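Chapter 9

Who is the Camera Siding With? Point of View in Film

Before you start

Read this chapter with a film you know well in mind. Not a favourite, if you can help it. Favourites make us lazy. Any length will do, and a half-hour television episode is fine for the exercises.

Chapter 8 dealt with plot: what gets told and in what order. Now for the matter of who we see it with. Students mix the two up every year, so go slowly over the first few pages even if they look easy.

Terms you will meet: optical point of view, restricted range, open range, allegiance, unreliable shot. All of them are in the glossary at the back. Two are spelled differently there, sorry, the glossary is older.

9.1 Seeing what they see

Simplest case first. A woman looks up. Cut. A staircase. Cut. The woman again. We take the staircase as what she saw, from where she stood. That is an optical point-of-view shot and it needs very little: a look, a thing, usually a look again. The middle shot can be taken anywhere. Another building, another month. We join it up ourselves.

Now the harder part. Optical point of view does not mean we are on her side. Horror films lend us the killer's eyes all the time and we don't end up wanting him to win. We may even be more scared of him, having been put so close. So keep apart:

what a character can see
what a character knows
what a character feels
whether we care

A film can give us any one of these and hold back the rest. Most essays that go wrong on this topic go wrong here. They find a point-of-view shot and write "this makes the audience sympathise with". Does it? Show how.

9.2 Range

Restricted range: we know what one character knows and hardly anything else. Detective films like this. When he opens the drawer, we find the letter.

Open range: we know more than anyone on screen. We've seen the brother arrive at the station, she hasn't. Suspense lives here. So does a good deal of comedy, where the fun is in waiting for the wrong person to walk in.

Few films stay at one end. Watch for the moment a restricted film slips, even for a single shot. In Trinska, the thriller we use all through this chapter, we are tied to the night clerk for 80 minutes. Every phone call is heard from his end only. Then one shot in the car park, without him, and the boot of the car is closing. It lasts a few seconds. After it you don't trust the clerk in the same way, and he has done nothing to earn that. The range did it.

Ask of any such slip: what would the film lose if the shot were cut? If the answer is nothing much, it may just be a bit of untidy editing. That happens too. Not everything in a film is a clue.

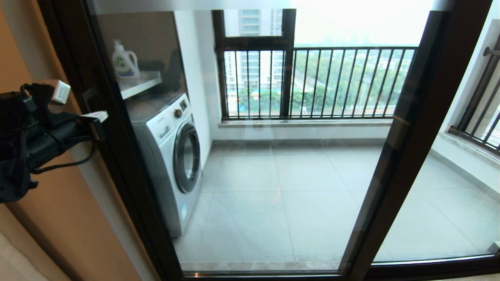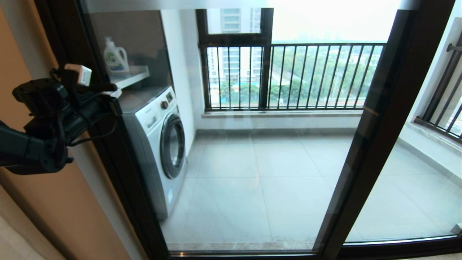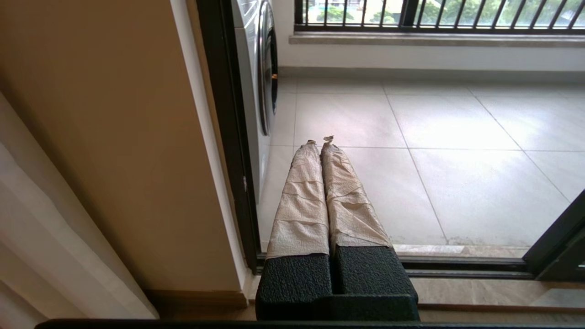

Fig. 9.1 Three views from one place.

9.3 Where we stand

Camera position is not the same as point of view but it feeds into it. Height matters. Distance matters. A conversation filmed over one person's shoulder, with the other always alone, is already leaning one way, even if both get the same number of lines.

Sound leans as well. In Olano, a family drama, the parents argue at the far end of a long garden. We stay in the kitchen with the younger daughter. The picture shows us both parents clearly enough. What we hear is the tap and the radio. So the picture is open and the sound is restricted, and the scene belongs to the girl although she is hardly in it. Try it with the volume off, then with your eyes shut. Two different scenes.

Length of shot, too. Stay on a listener after the speaker has finished and the listener's reaction becomes the event. Cut away early and it doesn't.

Exercise A. Pick a conversation between two people. Note down each cut and who is on screen. Then note who is speaking. Where the two don't match, write one sentence on the effect. One sentence, please. Not a page.

9.4 Allegiance

Here we leave technique for something fuzzier. Allegiance is the word for our siding with a character: wanting things for them, forgiving them more than we should. It is built partly out of all the above and partly out of plain old storytelling. Is the character funny? Badly treated? Good at their job? Audiences will forgive nearly anyone who is good at their job.

Stikis is the test case. Its main character cheats his sister, lies to his landlord and leaves a friend to take the blame for a fire. The film keeps us with him nearly throughout. When it came out, a lot of viewers said the film was on his side. Look at what it does, though. Each time he gets away with something, the next scene opens on the person who paid for it, and it opens wide, with time to look round the room. No speech tells us he is wrong. The order of scenes does that work, quietly, and it can be missed.

So there is a difference between following a character and approving of him. A film can follow without approving. You may still think Stikis enjoys him too much. A fair view and you could argue it well. But argue it from scenes.

9.5 The shot that lies

Last type, and short, there is a full section on it in Chapter 11. Sometimes a film shows us a thing that did not happen, and only owns up later. In Polat the reunion at the ferry is shown in full daylight with no blurring, no odd music, none of the usual hints. We find out 200 pages into the novel and rather sooner in the film that it was only hoped for. Some viewers feel cheated. Others go back and find that her coat is the wrong colour.

Is that fair play? Keep your answer in mind, you'll want it for the essay.

Exercise B. Think of a scene that misled you. Was the false part in the picture, in the sound, or in what somebody said? Which of these do you mind most?

Exercise C. Rewrite the car park shot in Trinska so that the clerk is present. Not more than 433 words, the same limit as the exam summary. What has to change in the scenes after it?

Turn now to 9.6, where we take the opening of Olano shot by shot. Have the scene list from the back of the book open next to you.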